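Dakela Archival Short Box for Comics

If you have ever pulled a favorite back issue out of a long box and found a fresh crease running down the spine, you already know why we got excited about this one. The Dakela is a short box made for people who read, sort and swap their comics all the time, and it is the sturdiest box we have carried for bagged and boarded books!

Dakela started out making map and print storage, and you can tell. The walls are double thickness on the two short ends, where most boxes give out first (usually right at the handle, usually on the stairs). The lid is deep enough to lift the box by without it popping off in your hands, although we still say carry it from underneath when it is full. The board is acid-free and lignin-free all the way through, with a plain gray outside that takes pencil or a paper label nicely.

Which size do I need?

The Dakela comes in 2 widths, and they stack with each other only if you put the wider one on the bottom.

Modern: fits current-size books in standard bags and boards. This is the one most people want for anything from the mid-1970s on.
Silver/Golden: wider and a little taller, for older books in the bigger bags. Also a good home for squarebound annuals and the fatter giants, which always seem to get bent corners in a regular box.

Magazines will not fit in either one. Please don't try to fold the bag over and squeeze them in - we have seen the results on trade-ins and it is a sad sight.
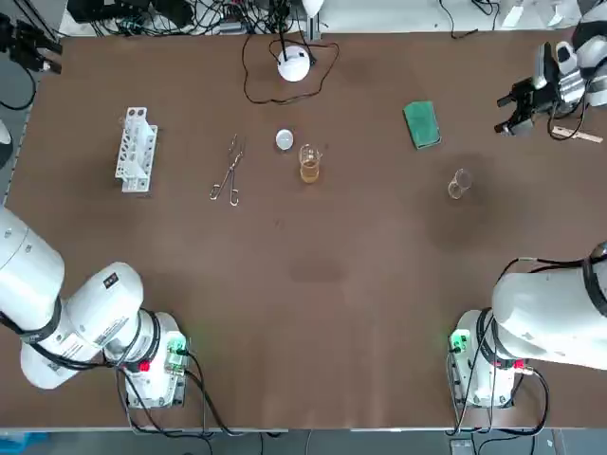

Brown tabletop with lab items along the far half.

Each box ships flat with its lid and 2 stiff dividers. Putting it together takes a few minutes and no tape or glue. Fold the long walls up first, then bring the end flaps over and press the tabs down until they sit flush with the floor of the box. The tabs are tight the first time. A butter knife helps, and so does patience.

The dividers are the part I keep going on about to anyone who will listen. They have a small foot at the bottom, so they stand up by themselves in a half-empty box and keep your books from slumping. Slumping is what gives you that slow curve along the bottom edge, the one you don't notice for a year and then can't get rid of. If your run is still growing, put a divider behind the last book and move it back as you add more.

Good things to put with it

Butov backing boards are our pick for the Silver/Golden size. They are a bit thicker than what you may be used to, so you will fit fewer books, but everything stands nice and straight. For Modern books we like Limsakul bags, the ones with the flap on the back. The seal sits away from the opening, so you are not dragging a cover past a strip of adhesive every time you want to read the thing.

Loose pages, coverless copies and incompletes are welcome in here too! Slip each one in a bag with a full board behind it and write what is missing on the board, on the side facing away from the paper. You will be glad of it when a matching centerfold turns up.

Storing them

Keep boxes off basement floors, even dry basements. A low shelf or a pallet will do it. Stack them no more than three high when full, and leave a little finger room inside, since a packed box is as hard on spines as a loose one.

From our own shelves

We moved the whole shop reading collection into Dakela boxes in July, all 1,021 books, and the back room has never looked so good. Nikola Vidmar did most of the sorting and filled the Clirkuvus run from the first issue up, with room left at the end for the ones we are still hunting for. If you have a spare copy of any of the late issues, bring it by and we will talk trade.

Lids and dividers can also be ordered separately. Just tell us which width you have, as the lids do not swap.

Contact us | Copyright Dakela, all rights reserved | Back to top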